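The Slow Business of Mending

My grandmother darned at the kitchen table after supper, with the radio low and a burned-out light bulb pushed into the heel of whatever she was fixing. I never asked her to teach me, which I have regretted for most of my adult life, and so last January I drove through the snow to Clernow, where Thérèse Ouellet has been running a mending evening above the old feed store for 11 years.

You climb a steep flight of stairs and there they all are, bent over elbows and cuffs and somebody's good tablecloth, talking the whole time. Thérèse is 82 and threads her own needles, thank you very much. She put me beside Nazareno Melis, a retired baker who took up darning after he wore through six pairs of slippers in one winter, and told me to watch his hands and keep my mouth shut for a bit. (I managed four minutes, maybe!)

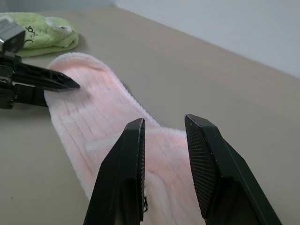 Darning is really just weaving on a very small loom. You run your threads one way across the hole, close together and not too tight, and then you go over and under them the other way until the gap is filled. Everybody pulls too hard at first, and my early patches puckered like a drawstring bag. The knit matters a great deal, too. A smooth dress sock shows you every stitch, while a fuzzy ribbed one, like the pink and white sock here, gives you soft ridges to line your rows up with and plenty of fluff for an uneven stitch to disappear into. Nazareno likes to start beginners on something woolly for that very reason.

Lucie Cormier, who came for the company and stayed for the quilting, keeps a cookie tin of yarn ends that must hold 300 little scraps – she will give you any color you ask for, as long as you tell her what it's going into.

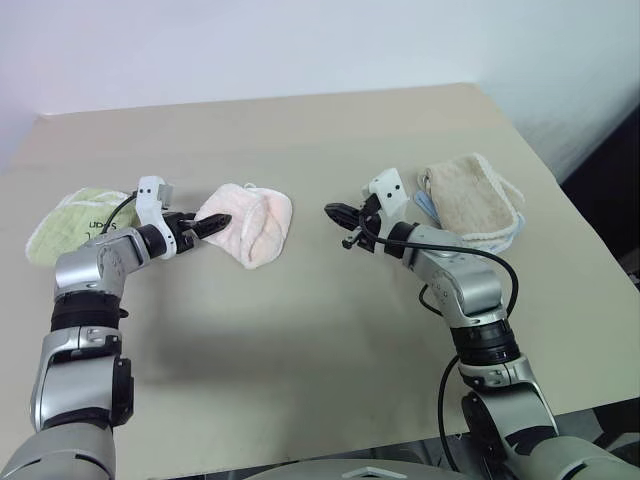
She handed me a twist of mustard yellow for my gray cardigan, and when I said it wouldn't match, she said good, then people would know I had bothered. I wore that cardigan all spring. The elbow has since gone thin again, an inch or so below the yellow, and I've already asked her for green.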